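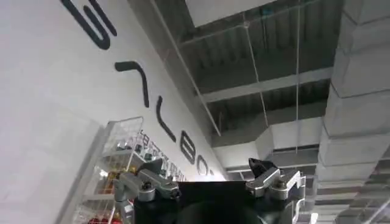 Black on white: the big letters run along the wall, over the shelving.

Settimio Villa wanted lettering you could read from the doorway. Big. Black. No curly bits. "I had 8 tins of grey in the van and took them all back," he says. So the wall at Zeltside stayed white, and the shelves are white metal too, wire mesh basket on top, all the colour left to the small stuff below – yellow, orange, a bit of red.

Paint came from Fidell, up to 300 for the lot, brushes included. The shelving was second hand. He did the outlines in January, by lamp, starting at four in the afternoon and finshing well past supper. Second coat the next morning. Next up, the hallway at Kodasmont. Smaller letters, he thinks. Maybe green.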